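August, 9:40 a.m.

Back on the Bailly novel layout. Chapters 1 through 9 are set. Chapter 10 still has the wrong running head, carried over from the old title, and I'll fix it when the new front matter comes in. Ludivine Pichon sent her second round of changes overnight. Most are small. She wants the ferry captain called Drironness all the way through, where the typescript switches to "the Captain" after the flood.

Date problem in the prologue. The letter is headed 1729, but the grandmother says in chapter 4 that it was written the winter after the mill burned, and the mill burns in 1731. One of them has to move. Wrote to Ludivine and suggested changing the letter, as the mill date comes up again at the trial. No answer yet. Leave both alone until she decides.

Back cover copy, third try. The first two gave away the marriage. This one opens with the river town in the last week before the soldiers come, brings in the schoolmaster's daughter by the second sentence, and stops at the crossing. Still too long for the panel. Cut the line about the brother.

11:15. Test pages on the Dreltemeo cream stock. Show-through is worse than on the Drornora sheet, mostly where a chapter opening backs a full page. Type at 11 point reads fine on both. Tried the long letter in italic and it is tiring after a page and a half. Went back to roman with a deeper indent, one line space above and below.
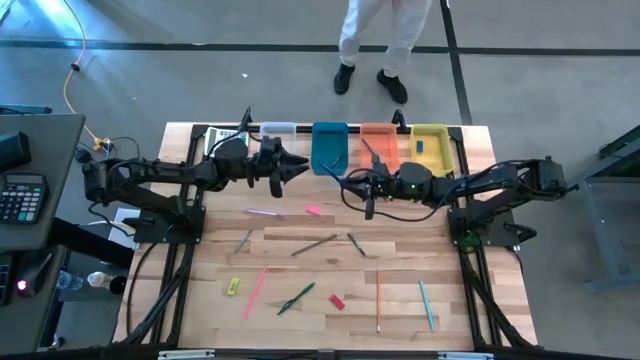
Trimmed three copies after lunch. The second one came out short at the foot because I hadn't reset the stop. Marked it as a dummy and put it on the shelf with the others. Spine swatch is fine at 12 point board, but the title sits a little low. Move it up and run the cover again.

Job number for the reprint of the first book is 3142. Please use it on the paper order so it doesn't get charged to this one.

Still open:
Prologue date (Ludivine)
Running head, chapter 10
"Grey" and "gray" both in chapter 7, make them all "gray"
Map of the river crossing, need a cleaner scan, the north bank fills in at this size
Ask Bailly whether the dedication stays on its own page

4:30. Ludivine called. The letter moves to 1731, and she will rewrite the opening paragraph to match. Pages to her by the end of the week.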